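Codley hires and sells staging, flats and seating to youth theatres, school drama departments and holiday clubs. The Gomer stage set is our smallest system, made for groups who perform in a hall that has to be cleared again afterwards.

## Gomer portable stage set

The standard set has 6 decks, with legs, clamps and a bag of rubber feet. Each deck carries up to 510 kg, evenly spread. Legs come in one fixed height as standard. Taller legs are available to order, and we ask for a guard rail on the back edge if you use them.

Two adults can put the set up in 14 minutes once they have done it before. Allow longer the first time. No tools are needed apart from the key supplied, and a spare key is taped inside the lid of the clamp box.

Decks are black on one face and plain on the other. The black face scuffs with tap shoes, so dance groups usually order the Plasari floor cover as well.

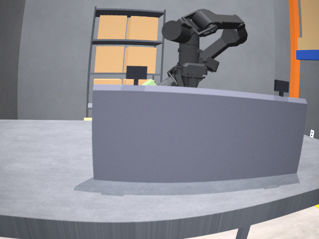
A drama teacher who bought the set in March wrote to say that the clamps were stiff for the first few shows and her Year 7s couldn't manage them, though the legs went on easily enough. We now send the clamps out already greased. Older sets can be treated with any light grease.

## Hire and purchase

Hire is £165 per production, for up to 14 nights, including delivery within our normal area. Purchase prices depend on the number of decks, so please ask for a quote. Schools can pay on invoice.

Extra decks from the older Entili range will fit the Gomer frame if you use the adaptor plate. They are slightly heavier and should go at the back.

## Care

- Wipe decks with a damp cloth. Do not hose them.
- Store flat, black face up.
- Check the clamps at the start of each term.
- Replacement feet are sold singly.

Collections from the yard are before 4 pm. Ring the bell at the side gate.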